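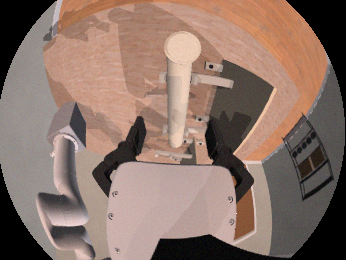

3.2 Spectral sensitivity and stimulus calibration

Reflectance was measured from the upper surface of each petal with a fibre-optic probe held at 45 degrees to the sample. Flowers were cut at the Lolen meadow site before midday, kept in water in a covered box and measured on the same day. Each spectrum is the mean of five scans, taken at different points on the petal and corrected against a white standard. In total, 719 spectra from 14 plant species were kept for analysis. Spectra with visible fungal damage at the sampling point were left out.

Quantum catches were calculated for the three receptor classes of the bumblebee worker, with peaks in the ultraviolet, blue and green. Receptor adaptation was set to the mean reflectance of the local leaf background, following the von Kries assumption. Separate backgrounds were used for the Lolen and Kiiskinen sites, as the ground cover at Kiiskinen is mostly dry grass and dead bracken until late April. Using a single pooled background moved two of the yellow species towards the centre of the colour space but did not change their order of contrast (Figure 3).

Figure 3. Chromatic contrast of the 14 species against leaf background, plotted by site. Bars show one standard error. Open symbols mark species found only at Kiiskinen.

Daylight spectra were recorded on clear and overcast days and averaged within each sky condition. The first clear-sky series, taken on 20th February, was later repeated after a fault was found in the cosine corrector. Only the repeated series is used below. Modelling was done in Homemus with the default noise values, apart from the ultraviolet channel, where the Weber fraction was raised to match the lower receptor abundance.

Artificial flowers for the choice tests were printed on Irkitz matt paper and covered with a UV-transmitting film. Ultraviolet reflectance of the uncoated paper was low at all wavelengths below 390 nm. Printed colours were accepted when their modelled position lay within one discrimination threshold of the mean for the target species.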